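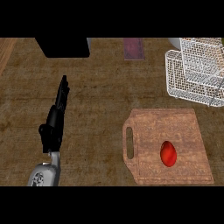 Figure 2. Start of an episode in the tomato task, rendered in simulation. The gripper is closed and empty, and the tomato is on the cutting board.

4.2 Collecting demonstrations by remote control

All demonstrations for the kitchen tasks were given by remote control. The operator held the Grivton hand controller and watched the rendered view on a monitor. Moving the controller moved the gripper by the same amount in the simulated kitchen, and a trigger opened and closed the fingers. We recorded joint angles, gripper state and camera images at every control step.

In the tomato task (Figure 2) the operator has to bring the arm across the table, pick the tomato up from the board and put it in the dish rack. The gripper starts well to the left of the board, so each demonstration includes a long approach over open table. We kept this part of the recordings. In early trials we cut it out to save training time, and the learned policy then tended to stall before it reached the board.

Six operators took part, two of whom had used the Wivach interface before. Each was given a short practice period, which was not recorded. Together they produced 800 demonstrations across all tasks. An episode was thrown away if the operator pressed the reset button or if the tomato left the table.

The operators found depth the hardest thing to judge. Several lowered the gripper too early and had to lift it and try again. We did not remove these corrections, as they show the policy how to recover from a poor approach. Pauses were treated differently. Where the controller stayed still for more than 2 seconds, the idle steps were dropped before training.

Demonstrations given by hand, with the operator guiding the real Prenum arm directly, are described in Section 4.3.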